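Tadiseck (software)

Tadiseck is a software package for turning recordings made with hand-held grippers into training data for robot control policies. It was started by Thắng Châu and Khadija Ezzat at Irkora, and is now looked after by a small group led by Mikkel Toft.

Overview

The package takes in wrist-view video and finger width readings, lines them up in time and works out the path of each gripper. Recordings made with 2 grippers are placed in one shared set of axes, so that a policy can learn how the hands move in relation to each other. Packing and sorting of soft goods is the most common use.
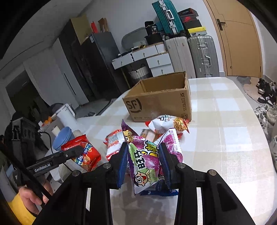 Path tracking uses fixed points in the background of a room. Where the fingers or a held item fill much of the view, the tracker masks that area and relies on the motion sensor for short gaps. Gaps longer than 14 video frames are marked and left out of the export.

Planning

A separate module, Mamix, checks whether a given arm could follow each recorded path. It tests joint limits and speed, and rejects paths that would bring the arms into contact. Chaimae Metwally wrote the first version.

Test set

The Berrada test set holds 1183 recordings, of which 100 are kept back for checking new releases.

See also: Motion planning, Imitation learning

Last updated: November
Shares 14 | Comments 2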